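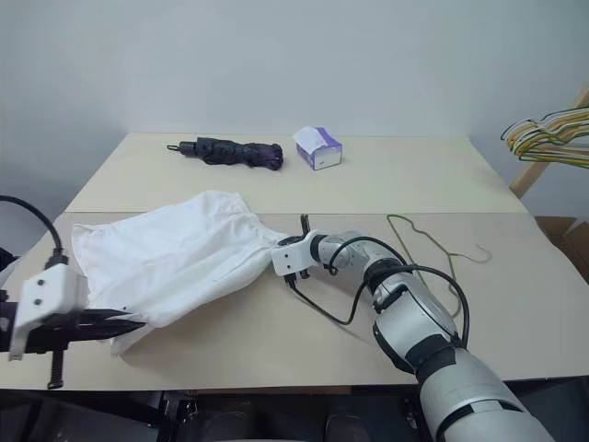
Folding elasticated shorts so they stay flat in a drawer

Posted in Laundry and Linen by Jonalyn Villanueva
3152 views

I have a quantity of plain white shorts with a gathered elastic waist, and I cannot get a repeatable fold out of them. Trousers with a proper waistband are no trouble. With the elastic ones the waist pulls in narrower than the body, so when I fold down the middle the two leg hems do not line up, and the fabric just below the elastic bunches into a lump. Stacked eight high in the drawer, the pile leans towards the hem end and eventually slides over.

I fold on a table made up of two panels with a seam between them. I have tried laying the waist along the seam as a guide, but the cloth shifts as soon as I smooth it. Ironing first makes no difference to the lump. The drawer is 17 cm deep on the inside.

Is there a standard method, or do people simply roll them?

3 answers, sorted by votes

Sabina Kubíček
Skoltisgate

The lump is caused by trying to make the waist and the body the same width. They are not, and smoothing only moves the surplus about. Leave the waist gathered and work from the crotch seam.

Hold the shorts up by the two ends of the waist, one hand at each side seam, and give them one shake. Lower them so that the hems touch the table first, then lay the rest down away from you. If they land at an angle, pick them up again. Dragging a corner straight pulls the weave and you get a diagonal crease through the leg.

Put one leg over the other, matching the hems and the inside leg seams. Ignore the waist at this stage. The crotch will stick out as a small triangle, which you fold in so that the long edge is straight. You now have a strip that is narrower at the elastic. Fold the waist end down by a third, then bring the hem end up over it. The thick part finishes in the middle of the packet with a layer of flat cloth on each side.

When stacking, turn every second pair end for end. That deals with most of the lean. For a 17 cm drawer you may prefer to stand the packets on edge, in which case measure one first – the finished height depends on the leg length and you may need to fold in quarters.

As for the table, the seam is a better guide for the long edge than for the waist. A gathered edge is never straight enough to set against a line. If the surface is slippery, a cotton tea towel underneath will hold the cloth.

Lévesque

Roll them. Takes less time, and no one sees the inside of a drawer.

Feto
Drastalbridge

I agree with most of the first answer, but would add that drying matters more than folding. Shorts pegged by the elastic dry with peg marks and a stretched section, and that section will never sit level with the rest. Peg by the hems, or dry flat. I used to do the linen for a swimming club and the pairs that came off the line by the hem folded cleanly.

If you spin at 1000 or above, take them out as soon as the machine stops. Creases set in the gathers are awkward to iron, as the point of the iron has to go into each pucker separately. I stretch the waist over the narrow end of the board and press it in sections, turning as I go. The body can then be done flat in two passes.

Rolling is all right for thin cotton. Anything heavier unrolls when you take out the one next to it.

Comment by Jonalyn Villanueva
Thank you, all three. Folding the waist end in first has cured the lump. Turning alternate pairs also works, although the top two still tilt slightly. I have not been able to test the pegging yet as everything here has been dried on a rack since July. Two of the older pairs do have a stretched section at the back, which would fit with what Feto says.

Comment by Sabina Kubíček
For the top two, try five to a pile and start a second one beside it.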